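Small room, clean habits: a talk with Yuk-lan Ho

Yuk-lan Ho takes care of the cleaning at Arumugam, a guest house with 16 beds. I met her on a Saturday, when most of the guests were already gone.

"People think cleaning is about strong soap," she told me. "For me it is about where the dirt goes next."

She does the dry work first. Wrappers, crumbs and foil must leave the room before any water comes in. I asked if a broom is not faster.

"In a big room, yes. In a corner, the broom only moves the crumbs to another corner. I like a thick piece of foam. It is wide, so it can carry things."

The foam goes over the bucket with the crumbs still on top, and she does not like to hurry this part. "If you turn it too early, you clean the floor again," she said, and laughed. 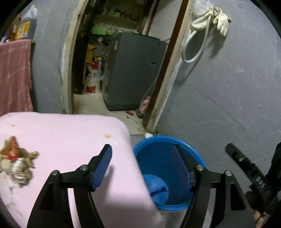 Towels and buckets

Her other rule is about towels. They hang by the wall and are never used for the floor. "A pink one, a blue one, I don't care. But it stays on its bar."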